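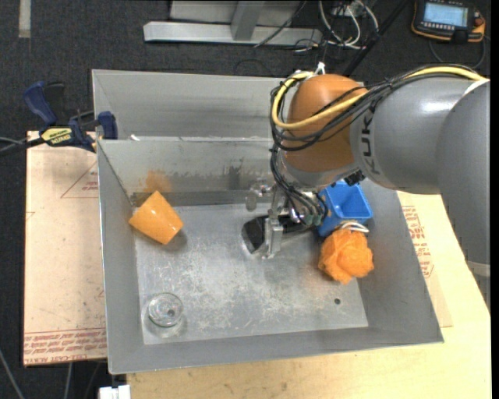
Haltik bin-picking kit: my walk-around checklist, with notes
By Dexter Marchetti
October
Print this page | E-mail this page

We've had the Haltik kit on trial at the Famcombe shop long enough for me to have opinions, so I wrote up the list I go through before I let the arm reach into the bin. Some of it comes from the Haltik quick-start, some from the installer at Nakamura, and a good bit is just me being fussy. It's no substitute for your own risk assessment! Marks are OK, FIX or ASK.

BEFORE POWER

1. Bin sits flat and doesn't rock. OK
I push on each corner with the heel of my hand. Ours is sheet metal on a wooden tabletop and I like it fine, though it does ring like a bell when you knock it.

2. Clamp tight on the bin edge. OK
We use a bar clamp, the squeeze kind, and I give it one more squeeze every morning whether it wants it or not. The kit doesn't come with clamps. For the price I'd have liked two.

3. Inside of the bin: burrs, sharp edges, junk. OK
Scuffs and scratches on the floor of the bin don't bother me. A raised edge would. Run a gloved hand around the rim and pick out any little scraps while you're there.

4. Acrylic sheets. FIX
Ours still have the printed protective covering on, and I keep meaning to decide whether they stay. A sheet that pokes out past the bin is a thing to catch a sleeve on. Trim it or move it.

5. Glass or breakable stuff among the test items. ASK
Haltik's demo list says mixed household items, and clear ones are a fair test because they're hard on cameras. So yes, we put a clear glass piece in with the cup and the bath pouf. But what's the plan if it breaks? The quick-start skips that completely. My rule is arm stopped, drives off, thick gloves, brush and pan, and the whole bin gets emptied before we restart. I've asked Nakamura for something in writing.

CABLES AND HOSES

6. Dress pack at the wrist. FIX
This is my biggest gripe with the kit. The loop needs slack so the wrist can turn, I get that, but there's a fat yellow cable and a bunch of skinny black ones all sharing the same route, and the ties are doing a lot of work. Jog the wrist slowly to both ends of its travel and watch for anything pulling tight or hanging low enough to snag the bin wall. Snip the tie tails too, they scratch.

7. Air fittings at the gripper. OK
Tug each hose lightly with the air off. Then air on, and listen.

8. Floor cables. FIX
White ones, black ones, all in a tangle on the carpet. I'd put this down to us and leave Haltik out of it. Cable cover is on order (part 452 in the Nakamura catalog, if you want the same one).

POWER ON

9. Teach pendant within reach, cable clear. OK
I don't love it living on the floor. A hook on the fence post would get it up where your hand goes naturally. Whoever is running the arm should be able to grab it without stepping over anything.

10. Emergency stop. OK
Press it, check that the drives drop, reset it, and write it in the log. Every shift!

11. First run at reduced speed. OK
Go down into each corner of the bin with the gripper open and nobody leaning in. The back corners are where I worry, with the arm coming over the side wall.

12. Snag items. ASK
Anything with a loop of cord on it can hang up on a finger. Haltik support opened ticket 577 for me on this and was really nice about it, but I don't have an answer yet.

WHERE I'VE LANDED

I like it. Setup was painless, the support people pick up the phone, and the software hasn't scared me once. I'd hold off signing until the dress pack is tidied and the breakage question has a reply. Our trial runs 44 days, so there's time.

Print this page | E-mail this page

COMMENTS

Boonmee Somboon
For item 6, try hook-and-loop straps in place of some of those ties. We switched at Fullevville and re-dressing the wrist went from a chore to a coffee break.

Dexter Marchetti
Ooh, good one. Do they hold up with the arm moving at full speed?

Boonmee Somboon
So far, yes. I check them when I check the hoses.

benchpress
Does the kit include the gripper fingers or are those extra?

Dexter Marchetti
One set is included. Spares are extra, and I'd order them up front.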